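Drawer day, finally

Up at 6, coffee, no breakfast, and I decided today was the day for the nightstand. Not the closet. Not the hall shelf with the Papadakis boxes on it (don't ask). Just one drawer. I've been saying it since March.

So what was in there. Receipts. Three pens, one of which works. A phone charger for a phone I don't own anymore. Cough drops welded to their own wrappers. The manual for the old Desta heater, which went to Kenza's cousin two winters ago. A birthday card I wrote to Fotis and never mailed, sorry Fotis, you'll get it, it's a nice card.

Everything went in a bag on the bed and I gave myself 18 minutes with the timer. Took a lot longer. I read the heater manual, why did I read the heater manual.

My rule, stolen from Antigoni, who is scary good at this stuff: take it all out, wipe it, then put back only what you reached for in the last 90 days. For me thats hand cream, a book, the one pen. She says leave it empty overnight first so you see what you miss. I won't make it to overnight.

Anyway a small white nightstand with one drawer is plenty, I've decided. I used to want the big Stondo one with the doors. More room, more cough drops. And white next to a white table looks calmer than I thought it would, even with scuffs on the table. There's a gray baseboard too which I'd like to repaint but that is a whole other weekend.
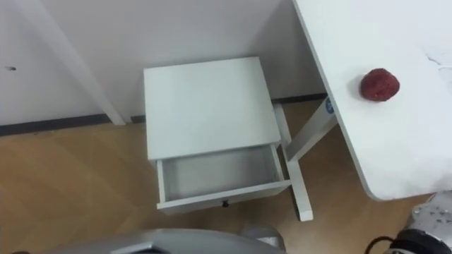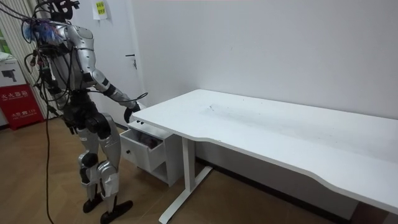
Little white drawer unit, drawer pulled open, tucked under the end of the white table.

Things I'm still deciding on. Liner or no liner? Chiến says no liner, it just slides and bunches up and then you hate it. I have half a roll of the Melley paper left and I kind of want to use it up. Also a little tray for coins, or is that just a new place for junk to live. Probably the second one.

Also wipe the knob!! I never wiped the knob. Gross. Warm water and a drop of dish soap, then a dry cloth.

Next up is the hall shelf, maybe, if I get my act togehter. The bag is still on the bed and I need the bed by tonight. Ok going, bus in ten minutes.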